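Gatance-collect mailing list archive
Thread: Wrist views and idle arm episodes
From: Pirjo Sjöberg
To: gatance-collect
Cc: Nindness station leads; Mnguni annotation desk
Subject: Re: Wrist views and idle arm episodes

Dear colleagues,

The Mnguni annotation desk wrote to the list last week with four points on the two-arm desk tasks. I have kept the message in full so that the station leads who joined the list in November can follow the exchange.

> Dear all,
>
> While working through the first delivery of desk-tidying
> episodes from Nindness, we have come across several matters
> on which the collection guide is silent or unclear. We would
> be grateful for a ruling before the next delivery.
>
> 1. In many episodes one arm does the work and the other waits.
> The wrist camera of the waiting arm then shows little but its
> own fingers and the tabletop for long stretches. Should such
> stretches be trimmed, marked as inactive, or left alone?
>
> 2. The guide asks us to reject "blurred footage." It does not
> say whether this covers a blurred object in an otherwise
> sharp view. Our annotators have been deciding case by case and
> have not been deciding alike.
>
> 3. Some stations have worn or marked equipment and work
> surfaces. Is a visible mark on a surface a reason to return
> an episode?
>
> 4. The written instruction attached to an episode sometimes
> names only the final result ("tidy the desk") and sometimes
> each object in turn. Which is wanted?
>
> Until we hear from you we are holding 152 episodes in the
> review queue.
>
> With kind regards,
> Mnguni annotation desk

I have discussed these points with the training group and with the Nindness station leads. The answers below take effect with the next delivery and will be added to the collection guide when it is reissued.
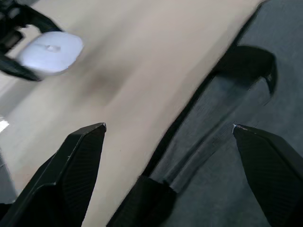 The first point concerns the waiting arm, and the ruling is that its footage stays in. The policy we are training receives both wrist views at every step and produces commands for both arms at every step. Holding still with the fingers open is a command like any other, and it must be learned from examples in which an operator held still for good cause. A wrist view with open, empty fingers in the foreground and the other gripper holding the mouse at the upper left is therefore a useful view and should not be marked as inactive. It tells the model where its partner is, which the forward camera often cannot do when an arm blocks the line of sight. Annotators should label such stretches "waiting, partner active" and leave the timing untouched. Where both arms are still for more than 50 consecutive steps, the stretch should be labeled "both idle" and will be thinned by script on our side. Please do not trim by hand. In the earlier Farko set, manual trimming left the two wrist streams out of step with the joint readings in a number of episodes, and the damage was found only after training had begun.

On the second point, the guide was poorly worded and I take responsibility for that. The rejection rule was written for views in which the whole picture is unusable, whether from a loose lens, a failed exposure, or a dropped data link. It was never meant to cover ordinary motion. A gripper carrying an object at working speed will often blur in the other arm's view while the fingers near the camera remain fairly sharp, and the trained system will meet exactly the same blur when it runs. Removing those moments would leave us with a set in which things are seen clearly only when they are at rest. Annotators should accept any view in which the blurred item can still be named with confidence from the neighboring steps. If it cannot be named from the neighboring steps either, use the label "object unclear" and keep the episode. Only a view that is unreadable as a whole for more than a moment is grounds for return.

The third point has two parts, since equipment and surfaces raise different concerns.

As to surfaces, marks, smudges, shadows, and uneven lighting are acceptable at every station and need not be reported. We have asked the stations to vary their tabletops and coverings between sessions, and edges where one material meets another are welcome. An early policy trained on a single plain background treated the border of a mat as though it were an object and attempted to pick it up. We would much prefer that the model see many borders and learn to disregard them. Shadows cast by the arms belong in the same category.

As to equipment, small chips and scuffs on the fingertips are acceptable provided that the gripper closes fully and the contact surface is intact. Station leads are asked to enter visible wear in the station log at the start of a session, so that we can compare grasp success against the condition of the fingers later on. If a finger is replaced in the middle of a session, the session must be closed and a new one opened. A fresh finger sits slightly differently in its mount, and the calibration record has to match the hardware that produced the footage.

On the fourth point, both kinds of instruction are wanted, but they belong in separate fields. The task field should hold the short goal as it was given to the operator. The step field should hold one plain sentence for each object handled, written in the order in which the objects were handled, naming the arm and the object. "The left arm places the mouse on the mat" is a suitable step sentence if that is what the full episode shows. Annotators should not describe what an operator meant to do. If an object is dropped and picked up again, write both events. Recoveries of this kind are among the most valuable material we receive — the training group has asked for more of them — and they should never be tidied out of the record. They should not be staged either. An operator who drops an object on purpose tends to watch it fall, and the arm moves in a manner that does not resemble a real mistake.

I should like to add one matter that was not raised in the message. At present the working arm in the desk tasks is nearly always the same arm, most likely through operator habit. A model trained on such a set will learn that one arm works and the other waits, whatever the position of the object. From the next delivery, each station is asked to alternate the starting arm and to place objects on both sides of the work area. There is no need for a perfect balance within a single session, but the balance should be reasonable over a block of 200 episodes. The scheduling sheet now has a column for the starting arm, and I would ask that it be filled in before the operator takes the controls.

The target for the desk tasks remains 2000 accepted episodes. Episodes held in the review queue may be released under the rules above and will count toward that figure once relabeled. Mnguni need not return them to the stations unless the wrist streams themselves are damaged. Where an annotator has already trimmed an episode, please restore it from the original upload and note the restoration in the remarks field.

Questions about labels should be sent to this list, so that the answers are kept in one place. Questions about hardware should go to the Nindness station leads directly, with a copy to me. If any station finds that the new step field slows its upload checks, I would ask to be told before the delivery closes — the field can be filled at the annotation stage instead, and the deadline need not move.

I thank the annotation desk for a careful and well-ordered set of questions.

With kind regards,
Pirjo Sjöberg
Data collection coordination, Gatance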